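# Tea towel

A **tea towel** (also *dish towel*, or *drying-up cloth* in parts of Britain) is a flat piece of woven cloth used for drying crockery, cutlery and glasses after washing.

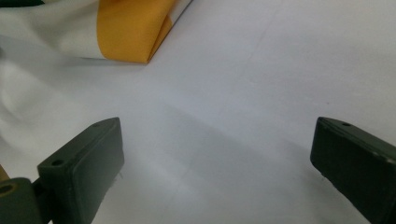 Most tea towels are made of cotton, linen or a mixture of the two called union cloth. Linen leaves less fluff on glass and dries quickly, while cotton is cheaper and soft from the first wash. The weave is usually plain or twill, and the edges are hemmed to stop fraying. A white ground with coloured bands is a long-standing pattern for household cloths of this general sort, and a broad yellow-orange band on white, for instance, stays easy to pick out when the cloth is loosely folded on a pale table. Checks, printed scenes and plain dyed cloths are also common.

## Bands and stripes

Coloured bands are normally woven in, with dyed yarn taking the place of white for part of the length or width. In shared kitchens they are sometimes used as a code. Edileuza Godoy's household manual *Clendside* gives one colour to glasses and another to pans, and advises keeping a third for hands. Bleddyn Gwilliam, writing on Welsh kitchen linen, found little sign of such rules in private homes, where cloths were taken from the drawer in whatever order they lay.

## Folding

Cloths for a drawer are generally folded in half lengthways and then in half or in thirds across. A soft, rounded fold takes up more room than a pressed one but leaves fewer hard creases. For hanging over a rail, a single lengthways fold is enough.

## Washing

White cotton and linen can usually be washed hot. Cloths with coloured bands are washed cooler if the dye is not fast, and new ones are best kept apart from plain whites for the first two washes. Fabric softener is avoided, as it leaves a coating that makes the cloth less absorbent. Starch has the same effect and is now rarely used on cloths meant for drying.

## See also

- Glass cloth
- Napkin
- Huckaback
- Table linen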